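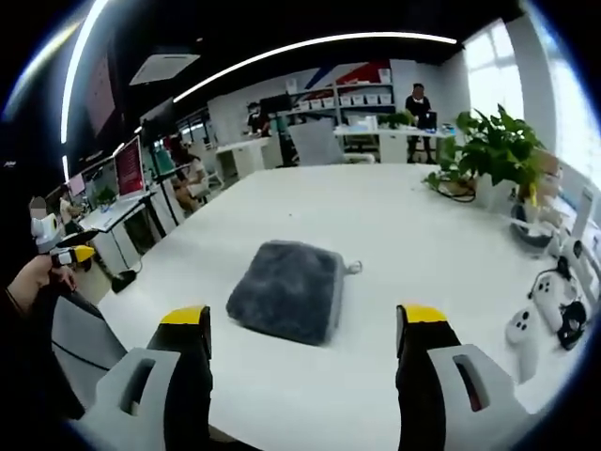
## Week 4: pile, nap, and why the rug looks darker from the door

Notes from Thursday, typed up fast. Estela Durán's section, textiles for interiors. Fill in your own sketches, I left the diagrams out.

**Pile = yarn or fiber standing up from a backing.** Everything else this week hangs off that. Shag, velvet, terry, corduroy, fake fur, bath mats. Short and tight or long and shaggy, same idea.

Two ways to get it:

- Woven pile. Extra set of yarns goes in with the weave, looped over wires or caught between two cloths and sliced apart. Slow, expensive, holds up.
- Tufted. Needles punch yarn through a backing that already exists. Then a coat of adhesive on the back, or the tufts just pull out. Most wall-to-wall is this.

(Knotted is a third but we do it after the break with the hand-made rugs. Skip ch. on knots for now.)

### Cut vs loop

Loop pile: yarn goes up, comes back down. Wears well, hides footprints, snags on claws and chair legs. One snag can run a whole row. Don't pull it, snip it level.

Cut pile: loop is sliced so you get two ends. Softer, takes light differently, sheds at first. Shedding slows down after some vacuuming, it's loose short fiber left from cutting.

Shag = cut pile, long, low density usually. Long yarns fall over in all directons so you lose the clean surface. Gray and brown shag read a lot darker than the yarn does on the cone, because the gaps between the tufts are in shadow. Order a sample. Always.

### Nap and shading

Pile leans. Run a hand one way, smooth and pale. Other way, rough and dark. The lean is the nap.

- All pieces of a job go down with nap the same direction
- Mark the backs with an arrow BEFORE you cut
- Cushions: nap runs down, toward the floor
- Mismatched nap on two panels looks like two dye lots. Clients will swear it's two dye lots

Estela's story: lobby job, one strip turned around, whole strip ripped up. She didn't say who paid.

### Density

More tufts per inch beats longer tufts, for wear. Test: bend the sample backward over your finger. If you see a lot of backing ("grinning"), it's thin.

The comparison from class:

| Sample | Pile | Backing shows when bent? | Notes |
|---|---|---|---|
| Lanen | short loop | no | stiff, good for stairs |
| Ririer | cut, medium | a little | shades badly |
| Paredes | long shag | yes | nice hand, mats down |
| Trullby | cut, short | no | the one everybody liked |

Rub counts came up again. Trullby was still fine at 3,000 on our rig, and we stopped at 3,495 when the timer went off. Only compare samples from the same rig, the numbers don't carry over to a different one.

### Fiber, quick version

Wool: springs back, resists soil, costs more, moths. Nylon: tough, springs back well, dyes easy. Polyester: soft, good color, crushes in traffic lanes. Acrylic: looks like wool, pills. Cotton: bath mats, washes well, flattens and stays wet forever.

Burn test is demo only. Do not do it at home, do not do it in the dorm.

### Care (this will come up)

- Shag: suction only, beater bar off
- Blot, never rub, work from the edge of the spill in
- Read the care label first, then argue with it
- Small mats, shake outside
- Furniture dents: ice cube or a bit of steam, then lift with a spoon

### For next time

Read the backing section, the part on latex and the part on jute. Bring 2 pile scraps, any size, one cut one loop. Tape a note on the back with fiber content if you know it and an arrow for nap. If you can't find any, carpet stores give away discontinued squares, just ask at the counter.

Sketch assignment still due, side view of a tuft, cut and loop, backing labled. Pencil is fine.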